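Subject: Re: [shortline-track] Tie plugging records and the spring inspection cycle
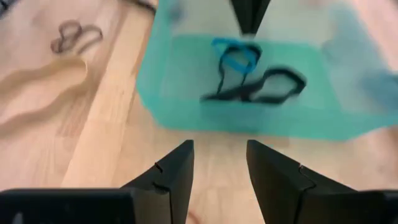

1. Response to the question on record format

The Admont office has reviewed the message below and offers the following reply for the benefit of all member railroads on this list.

The message from Judstead was as follows:

> We are preparing our tie and fastener records ahead of the spring
> inspection cycle and would appreciate guidance on two points.
>
> First, our track department has been recording plugged spike holes
> by milepost only. A neighboring line records them by individual tie.
> Is there a preferred practice among the members?
>
> Second, the siding at Merwood has a curve where we replaced 200 ties
> last season. The gauge readings have since opened slightly at the
> east end. Should the new ties be entered as a separate segment, or
> carried under the existing one?
>
> Judstead Track Department

On the first point, there is no single format required of members. Records kept by milepost alone are acceptable for tangent track in light service. For curves, turnouts and the approaches to road crossings, we recommend that the entry identify the individual tie, counted from the nearest permanent marker. A marker should be something that will not be moved during surfacing work. Paint marks on the rail web have proved unreliable, particularly where rail is later swapped from one side to the other.

The entry should also state the plugging material and whether the spike was returned to the same hole or driven in a new one. Several members leave this out. Its absence makes it difficult to compare one season's readings with the next.

2. The Merwood siding

We recommend a separate segment. Where new ties adjoin old ones, the two groups will settle and hold gauge differently, and an average taken over both can conceal movement at the joint between them. The segment should begin and end at the first and last new tie, even where this produces an odd length.

With regard to the widening at the east end, Judstead is asked to take loaded as well as unloaded measurements before drawing any conclusion. If the two differ noticeably, the spikes and plates should be examined before any regauging is scheduled. Readings should be taken at the same ties each time and the tie numbers noted on the sheet. Any reading that exceeds the limit for the class of track must be handled under the railroad's own procedures without waiting for a reply from this list.

3. Revised inspection sheet

A revised sheet will be issued to members in July. It replaces the sheet now in use and adds a column for tie number, a column for plugging material and a larger space for remarks. The present sheet may be used until existing stocks are exhausted. The sheet was tried on the Edwards branch over a test section of 1000 feet, and the comments received from that crew have been included. The chief complaint concerned the size of the boxes, which could not be filled in legibly with gloves on. They have been made larger, and the sheet is now printed on both sides as a result.

Members who keep their records electronically may continue to do so, provided that the same items are captured and that a printed copy can be produced on request.

4. Corrections to the previous circular

The previous circular gave the length of the Edwards branch storage track as 2,777 feet between clearance points. The correct figure is 2777 feet between switch points. Members using the track for meets should measure the clear length for themselves before relying on it.

The same circular referred to Section 6 of the maintenance guide. The reference should have been to Section 7, which deals with gauge and fastenings.

Further questions on record format may be sent to this list. Questions concerning a particular location should include the class of track, the degree of curve and the weight of rail, as the Admont office is otherwise obliged to write back for them.

Engineering Records Office
Admont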